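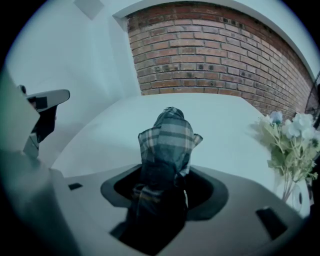
格子布,灰、黑、米白。

2019年2月15日

上午继续改第三章。昨晚把时态标记和时间副词全部标成黄色,今早逐段核对,主要毛病集中在“那时”“后来”“当年”三个词上。同一段里出现两个“后来”,前一个指搬家之后,后一个指父亲退休之后,读者没有办法分辨。处理办法是给每一段定一个基准时间,段内只许往前或往后移一次,再移就另起一段。按这个规则拆下来,第三章多出几个短段,节奏比原来碎,先放着,等全章改完再看要不要并回去。

Filip 里的版本管理仍然不好用。快照按保存时间命名,不能写备注,回头找某一稿只能逐个打开。从今天起在正文第一行写版本说明,格式固定:章号、稿次、改动类型(结构、语句、核实)。导出时记得删掉。上次发给 Houda 的那份就没有删,她回信问“三章二稿结构”是不是标题。

Mellum 的编辑 Mostafa Naciri 回信了。稿子他们可以考虑,但散文栏有篇幅上限,开头一节要压到400字左右,现在这一节是1015字。信写得很短,没有说哪里该删,只说“进入得太慢”。我同意这个判断。开头一节目前的顺序是:车站、天气、车站的历史、我的行李、舅舅出现。真正的事件从舅舅出现开始,前面四项都是铺垫,其中车站的历史查了很多资料,舍不得,但它和舅舅没有关系,放在这里只能说明我查过资料。

试了三种删法。

甲:从舅舅开口的那句话起头,车站降为一个地点状语。优点是快。缺点是第二节里我说“又回到那个站台”,没有前文支撑,“又”字落空,要跟着改。

乙:保留车站和行李,删天气和历史,舅舅提前到第二段。字数仍然超。行李那几句里有个细节(箱子的锁是后配的,钥匙在母亲那里)后面第五节要用,这是保留它的唯一理由。

丙:整节删掉,从原来的第二节开始,把箱子的锁移到第五节现用现说。字数最省,但第二节本来是按“读者已经见过舅舅”来写的,人物介绍要重做。

下午按甲做了一遍,通读之后觉得舅舅那句话单独放在最前面,说话人不明,要到第三句才知道是谁。把说话人提到第一句,又成了最常见的那种开头。暂时接受。常见的开头至少不妨碍读,先把后面理顺。第二节的“又回到”改成“站在站台上”,后面两处回指也改了。锁的事移到第五节,只占一句。

午饭后和 Doaa Ghoneim 通电话,谈人名的问题。她的意见是在世的亲属一律换名,并且换名之后要检查附带信息,职业、街名、学校、口音,任何两项合在一起能认出人来,换名就没有用。她自己那本书改名之后,表姐还是凭一道菜的做法认了出来。我手上的情况比较麻烦:舅舅的职业就是情节本身,不能换。她建议在书前加一段说明,交代哪些改了、哪些没有改,写事实,不解释动机。我倾向于照做,但单篇发在 Mellum 上没有放说明的位置,只能放在文末作者简介里。要问 Mostafa 简介限多少字。

还有一个问题她提得对:我在第四节引了舅舅的信,用的是引号。信现在在母亲手里,我写的时候凭记忆。凭记忆就不能用引号。有两个选择,一是请母亲把信拍过来核对,二是改为转述。已经给母亲发了消息。她没有回,先按转述写,原来的引文存在文末的备用段里。

关于备用段:这个做法是 Abdelghani Bennani 去年9月在 Sotdale 的讲习班上讲的。删下来的段落不进废稿,统一放在文末一条横线以下,每段前面注明原位置。他的理由是删稿时的犹豫大多来自怕找不回来,位置记清楚,手就放得开。用了几个月,有效,代价是文件越来越长。全稿目前195页,横线以下占了相当一部分,统计字数时必须手工框选正文,框错过一次,报给出版方的数字因此偏大,后来又写信更正。要么给备用段单建文件,要么换一个能按章统计的软件。Damir Kelmendi 说 Fastel 可以按章设目标字数,正文和附件分开算。他用它写小说,章节独立性强;回忆录前后互相引用多,拆开之后跨章查找是否方便,他没有试过。周期太紧,这一稿交出去之前不换工具。

Houda Abdel Hamid 的批注今天看完了。她的批注分两类,问号和横线,问号表示没看懂,横线表示看懂了但觉得可删。我按下面的办法处理:问号全部改,不争论,读者没看懂就是没写清楚;横线逐条判断,能说出保留理由的留,说不出的删。第三章的横线多数落在形容词上,例如“沉默而固执的下午”,删“沉默而固执的”,下午还是下午,没有损失。有一条横线落在母亲数零钱那一段,整段划掉。这一段我要留。理由:后面母亲借钱给舅舅,如果没有这一段,读者不知道这笔钱对她是什么分量。但既然她看懂了还觉得可删,说明这一段和借钱之间的联系没有建立起来,可能隔得太远。试着把它挪到借钱的前一页,读了一遍,比原来紧。再放一天看。

她还有一个总的意见:叙述者年龄不稳定。第二节里的“我”是孩子,用的词却是成年人的,例如“抵押”“周转”。这个问题我知道,一直没有定下来。严格的做法是孩子的段落只用孩子知道的词,成年后的理解另放一段,用现在时。我担心这样两种声音来回切,切换处会留下接缝。折中的办法是允许孩子听见这个词而不懂它,写成“他们说到抵押”,词出自大人之口,孩子只负责转述。第二节里能这样处理的地方已经改了,“周转”那一处不行,那是叙述句,没有说话人,改成“借来借去”。读起来弱一些,准确。

事实核实部分,今天查了两项。一是那趟夜车的发车时间,母亲说是十点,旧时刻表上我没找到对应的车次,正文里改成“夜里的车”。二是舅舅那一年究竟是从冬天还是春天开始住在我们家。我的记忆里有炉子,母亲的说法是已经停火。两种说法都没有旁证,正文里取母亲的,炉子一句移到横线以下,注明原位置第三节第二段。

晚上把开头一节按甲的方案誊清,念了一遍。念的时候发现舅舅第一句话太长,换不过气,从中间断开。念到“他把帽子放在桌上”时又停住,上文写他在站台,桌子是哪里来的?原稿中间有一段进屋的过渡,随天气一起删掉了。补了一句“到家以后”。

待办:
问 Mostafa 简介字数,以及开头一节的上限算不算标点。
第五节锁的那一句,检查母亲手里有钥匙这件事前面是否已经出现过。
母亲回信后决定引号。
零钱一段明天重读。
回 Houda,先谢,再说明零钱一段为什么留,附上挪动后的那一页。

第四章没有动。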